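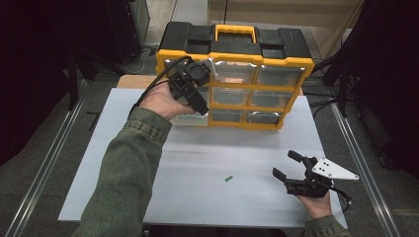
1/ Small parts, big mess: my drawer box

January 10, 2025. New year, so I finally started to sort my small parts. The box is yellow and black with a handle on the lid, three rows of three drawers, all clear plastic in front. I bought it from Lekano two winters ago and never used it properly.

2/ First rule, which I learned the slow way: do not sort on the carpet. A white board on the table is much better. A small black washer you can see on white from the other side of the room. On my old brown table I lost them every evening.

3/ I began with the top row. These are the things I take most often, so they should be near the hand. Wall plugs, picture hooks, the little felt feet for chairs. The heavy things go to the bottom row, otherwise the box wants to fall forward when two drawers are open.

4/ Before this, everything was in one cookie tin. Screws from a Skadard shelf, screws from a Wegener lamp, and a bag marked only with the number 707. I don't know what 707 is. I kept it, of course.

5/ Someone asked me about labels. Yes, but later. I want to live with the order until February and then write them. Last time I made the labels first and after one week half of them were wrong, and the glue from the paper is hard to clean from clear plastic.

6/ A question to people with the same kind of box: do your drawers also stick a little? I pull, nothing happens, then it comes with a jump and all the nails are on the floor. I tried a bit of candle wax on the sides of one drawer.
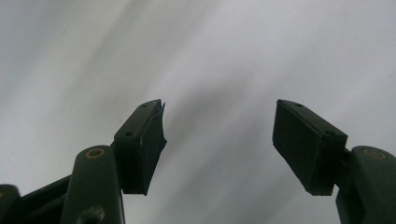
7/ The wax helps, but use very little of it. With too much, the dust stays on it and after some days the drawer is worse than before. I rub once on each side and clean it with a dry cloth. For the other drawers I will wait and see.

8/ What I threw away: bent nails, hooks without the screw, and roughly 60 of those small metal keys that come with furniture. I kept 2 of each size. My whole life I was sure I would need them all.

9/ What I could not throw away: one bag of plastic caps from a Flulus cabinet. The cabinet is gone since many years. The caps are very nice caps.

10/ Next is the drawer in the kitchen with batteries and string. If you have a good idea for string, please write me - mine is always one big knot.

More from this author
How I hang a heavy mirror on an old wall
The cookie tin, before sorting
Felt feet for chairs: which ones stay on
My Wegener lamp makes a noise again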